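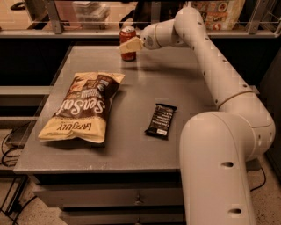

Gullance: conjunto de aperitivos sobre mesa gris
Ficha de datos y notas de uso

Contenido
Gullance reúne imágenes de productos de aperitivo colocados sobre el tablero de un mueble gris con cajones. Son 272 imágenes en color, repartidas en 5 carpetas según la disposición de los productos. La carpeta «base» es la que conviene abrir primero.

Productos
lata: refresco Coca-Cola, lata roja con la parte superior plateada. Siempre de pie.
bolsa: patatas fritas Lay's, con la palabra «Sensat» en letras blancas sobre la banda marrón. Siempre tumbada.
tableta: chocolate en envoltorio oscuro. Siempre tumbada.

Las etiquetas van en minúscula y sin tilde. En la versión anterior la bolsa aparecía como «patatas» y la tableta como «barra»; quien tenga scripts antiguos debe cambiar los dos nombres.

Disposición base
La lata va cerca del borde trasero del tablero. La bolsa se deja en diagonal a la izquierda y la tableta a su derecha, algo girada. Los productos no se tocan ni se tapan entre sí — las superposiciones están en la carpeta «mezcla», que tiene su propio archivo de notas.

La bolsa es la pieza que da más trabajo al anotar.
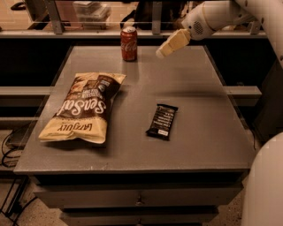
Tiene los extremos de color crema, y sobre el gris mate se confunden con los reflejos si se baja mucho la resolución. El contorno se traza por fuera de las costuras, incluido el borde prensado. Lo mismo vale para la tableta: los extremos del envoltorio cuentan como producto.

Las sombras no se anotan. Los tiradores de los cajones tampoco, aunque Ha los pidió para la próxima versión.

Color
No se ha corregido el balance de blancos. Hay imágenes con un tono cálido, tirando a sepia, y otras más neutras. Si se va a entrenar un clasificador por color, conviene normalizar antes.

Estructura
imagenes/ contiene las carpetas por disposición
contornos/ un archivo JSON por imagen, con el mismo nombre
texto/ transcripción de los rótulos legibles
cambios.txt

En texto/ se transcribe solo lo que se lee sin ampliar. Las letras pequeñas de los envoltorios quedan como «ilegible». Un rótulo que aparece boca abajo se transcribe igual, con el campo «invertido» a 1.

Problemas conocidos
En «mezcla» hay 2 archivos de contorno con los vértices en orden contrario. Se leen bien con Pikel, pero Gresov los rechaza. Pendiente de arreglar en julio.

Contacto
Anotación y mantenimiento: Bok-nam Kwon. Para avisar de un contorno mal trazado basta con el nombre del archivo y la etiqueta.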